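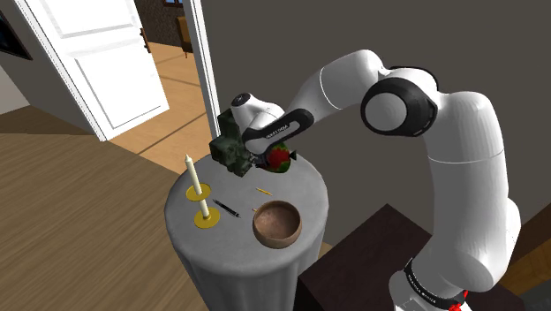
Shireen Botha

Themba Mkhize wants $14 for a jar of honey, and I asked him why anyone in Brarnham should pay it.

"Because it's raw," he said. Raw compared to what? He conceded the word has no fixed meaning on a label. "People like it, though."

He keeps 63 hives out past Skinholm and says his bees work "mostly clover." Mostly? "I don't follow them around, mate." Had he ever sent a jar off for pollen testing? Once, in March. He couldn't find the results.

I put the hay fever claim on his market sign to him as well. "My neighbour swears by it," he said. I told him a neighbour isn't a trial, and he laughed and said I was a hard woman to sell to.

I bought the smaller jar. The flavour is good, a bit like caramel. My nose is still running.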